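Notes for talk, gripper comparison, 2/25/26
Slides 4 to 9. Keep to 7 minutes, leave the rest for questions.

Start with the setup. Same arm for everything, same controller, same table. We changed the fingers and left the wrist camera where it was. Two sets tested: the plain Flustitz fingers and the Kiscombe set with the softer pad. The items were artificial flowers, hydrangeas and roses, because a fabric stem survives being picked over and over and a real one doesn't.

Say what counted as a pick. Stem grasped, lifted off the table, held for 3 seconds. If it rotated in the grip we still counted it but marked it as a turn. 80 attempts per set. 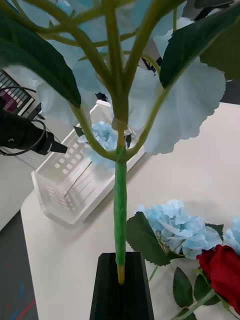 Next, the camera question. People will ask why we didn't stay with the overhead view. Overhead is fine for finding a flower and poor for seeing the stalk, since the bloom hides it. From the wrist you get the stalk and the fork where the branches start, but the petals take up a lot of the view once you are close. We ended up using overhead for the approach and wrist for the last 30 millimeters.

Go slowly on the grip point slide. Gripping low on the stem, near where the leaves come off, gave us fewer turns with both sets. The leaves confuse the edge detector there, so the width estimate has to come from higher up. Mention that the Drornton controller let us cap closing force per attempt and the older one did not.

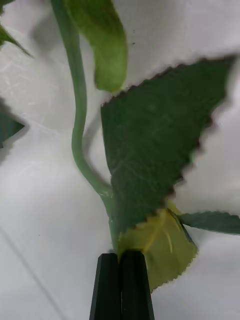 Tsz-kin Lau asked after the dry run whether the softer pad was really better or whether we had just tuned the force for it first. Fair point. We tuned it first. Say so, and say the plain fingers get a second round in October.

Skip the Chou adapter slide if short on time. Ka-ming Kan has the spreadsheet open for questions on cycle time.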